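Season passes, again

Nostus came back this week with Molance, a city builder with trains in it, and the pitch is one you've heard before. Buy the base game, buy the season pass, and trust that the parts they haven't made yet will be worth having. I've trusted that before. I own two season passes for games I no longer have installed.

Let me be fair to the game first. The opening hours are good. You lay your first line, a few houses go up beside it, and the little people start complaining about noise almost right away. The music is pleasant and the menus make sense, which I can't say for the studio's last one, Aoun, where I never did find the screen for taxes. I played until well past midnight on the first night and didn't notice.

Then I reached the river. To cross it with rail you need a bridge, and the good bridge is in the first expansion, Trandelard, due out in the spring. Until then you get the low one, which blocks your own ferries. The store page calls this "a meaningful early choice." I call it a missing bridge.

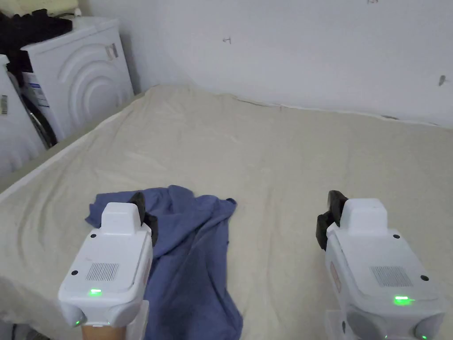
So can you finish the campaign without buying the pass?

All six chapters can be played to the end with the base game alone. The fourth drags badly if you're stuck with the low bridge, because you spend most of it rerouting ferries, and the last one hints at districts you can't build yet.

Darlene Friesen, who edits these items and likes the game a good deal more than I do, thinks I'm being hard on it. Her point is that builders have always grown over time, and that the version people love years later is hardly ever the one that shipped. Fine. But those people also remember what they paid to get there, and a few of them paid full price at every stop.

What bothers me more is the traffic. Once my city hit 2,752 residents, the trains began to bunch up at the central station, three or four in a row, with empty track behind them. I tried longer platforms. I tried a second line. I tried deleting the station and putting it back in the same spot, and that worked for a while, so I don't think I was the one doing something wrong. The patch notes say "improved dispatch behavior." They've said it in every patch so far, and I'd like to know what it was like before.

The mod tools might fix some of this. They're promised for after launch, with no date. Maëlle Ouellet wrote in to say that the save files are plain text and she has already changed her train spacing by hand, with good results. I haven't tried it, and I'd back up your city before you do.

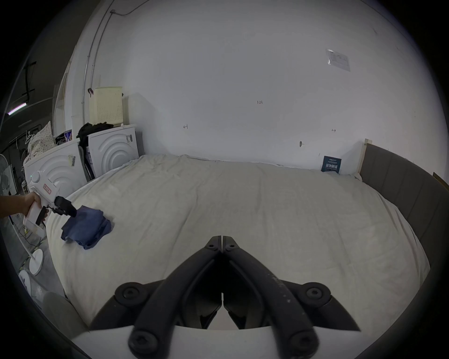 She also reports that the low bridge can be raised the same way, just by changing its height value. If that holds up, I have some questions about what exactly is being sold in the spring. Maybe the art is different. Maybe there are new trains to go with it. The road map shows a picture of a tunnel and the word "more," and that's all I've got to go on.

Performance is okay on my machine, which is not new. It slows down when you zoom out over a big city in the rain, and autosave stops everything for a second or two. You can set autosave to run less often, but the option is under Audio for some reason.

My advice is to wait for a sale on the base game and leave the pass alone until Trandelard has been out long enough for people to complain about it properly. If you've already bought the pass, check your store's refund rules before you play much further. Mine counted the time I left it paused over dinner. 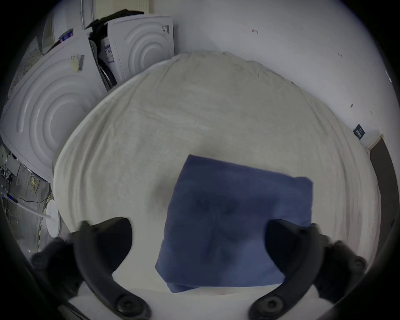
Folded navy towel on a cream-white one.

Next issue: reader letters on launch-day patches. Send yours to the usual address, and please keep them short.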